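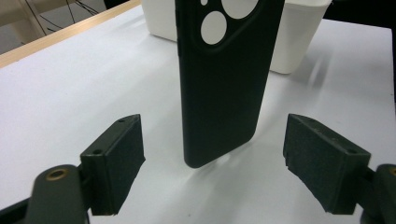

Green phone case on its edge, between the two finger pads, with the white container behind it.

Skanero: small chores for two fingers
README, last big edit January 2021

Hello, and thanks for downloading this. Skanero is a set of recordings of very small jobs done with hand-held grippers on a table top: picking things up, standing them on end, putting them in a container, taking them out again. I'm Lensa Tesfamariam, I put the set together with Yabsira Araya, and we both work at Tarigan (we look after the packing benches there, so yes, we have a stake in the answer).

The question behind all of it is a plain one. Can a machine do the fiddly end of packing and tidying yet? I don't mean lifting boxes on to a pallet, which has been sorted for years. I mean taking a phone case off a table and putting it away without knocking it over or scratching the back. My own answer at the time of writing is "sometimes, on a good day, if you set everything out nicely first", and I'd love for somebody to use these recordings to prove me too gloomy!

What you get

There are 100 recordings of the phone case job in the folder called cases, and a second folder called mixed with other light household bits. Each recording is one attempt from start to finish, bad ones included. We left the bad ones in on purpose. If you only ever train on tidy pick-ups, your robot has no idea what to do when the case slides off sideways, and mine certainly slid off sideways a lot.

Every attempt has a notes file with a one-line result in everyday words: "in", "dropped", "gave up", "in but upside down". Yabsira wanted a proper scoring scale and I wanted something I could type while holding a gripper, so we went with mine for cases and his for mixed. Sorry about that. The file scoring.txt tells you how to turn one into the other, and it does lose a bit of detail on the way.

How we record

A person holds the grippers and does the chore by hand, squeezing the fingers open and shut. The person supplies the judgement and the fingers supply the limits, so what you see is what two stiff pads can manage with a good brain behind them. I found that quite humbling. I can pack a case without looking when I use my own hands, and with two flat pads I was suddenly four years old again - all elbows and wrong angles.

Before each batch we check the fingers over, and that means getting both hands on the thing 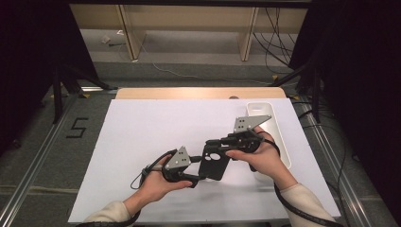 and making sure neither side has worked loose, then opening and closing the pads a few times before we go anywhere near the objects. It's dull work and I skipped it once. Batch 3 in mixed is the result: the pads don't meet squarely and the grip drifts as the batch goes on. I've kept it in its own folder so you can leave it out, though Yabsira reckons it's the most useful batch of the lot for anyone who cares about worn kit on a real shop floor. He may have a point. Nothing on our benches stays lined up for long either.

Does it work on a robot?

We lent an early copy to the people at Lanberg, who have an arm and a lot more patience than us. Their feedback was that reaching was fine and letting go was the hard part. A case would get as far as the container and then lean, or catch on the rim, and come back out with the fingers. That matches what I see when people do it with the hand-held grippers, so at least we're all stuck in the same place.

Flat things lying face down are still a misery. A tall thing on its edge is much kinder to two fingers. If you're planning a bench for a robot, my cheap advice is to stand your stock up before you spend any money on cleverness.

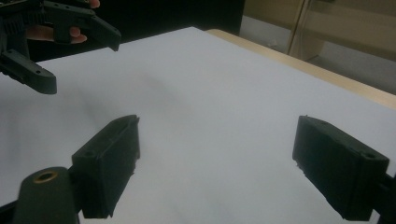 Known problems

Some attempts have two grippers in view at once and the second one can wander in or out at the side. The notes file says "two" when both were in use, but I filled that in by hand and will have missed a few.

The table top is white and so is the container. Anything that finds edges by brightness has a hard time with that, and we've had one complaint already (fair enough).

Clocks between the cameras can be out by a frame or so. The script called line_up fixes most of it. It came from an older project of ours called Drevach and still has that name in its error messages, so don't panic if you see it.

Using it

Do what you like with the recordings, teaching and paid work included. Please say where you got them. If you find a wrong result line, send me the recording name and what you think it should say, and I'll put it right in the February update along with the missing notes for mixed.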